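Trying Out the Jillel Tabletop Kit
Student project report, robotics option, spring term

For our project we had to pick one piece of software or kit that a school could get hold of and find out whether beginners could do something useful with it. We chose Jillel, a simulator made by a small firm called Firnarine. It gives you a robot arm, a room to put it in and a box of everyday things to pick up. Our group had never programmed an arm before, so we were exactly the right people to test it!
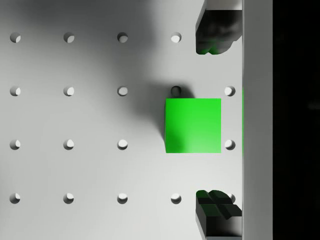
Green cube task in Jillel, close up on the gripper and with the whole table in view.

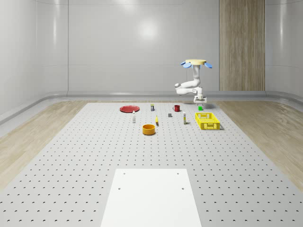 We set ourselves one main job, which was to get the arm to pick up the green cube reliably. Everything else on the table was left in place as clutter, because we wanted to know if the planner could cope with it. The kit starts you off with a ready-made room called Pestville and a starter script. On the first Tuesday we had the arm moving before the lesson was over, and we were all far more excited than we expected to be.

Over the term we ran 2741 attempts. Of these, 2654 ended with the cube held and lifted, and we were really pleased with that. Most of the failures came from our own early scripts, where we closed the fingers too soon or came down at a bad angle. Once we switched to the Gajewski grasp planner (an add-on that comes with the kit) things got a lot steadier – though it is slower, and on the older laptops you do notice.

What we liked best was being able to look from more than one viewpoint. The wide view is lovely for seeing what the arm is up to, but the close view is the one that taught us to line the fingers up properly. We saved 500 runs to replay and learned loads from going through them.

Some things could be better. The manual skips from very easy to very hard around chapter three, and the error messages are short and puzzling. Changing the size of an object also means editing a settings file by hand, and we broke ours twice.

We would happily recommend Jillel to another class. Next term we want to try the mug, as the handle should make it a much tougher job, and we have already started on the script.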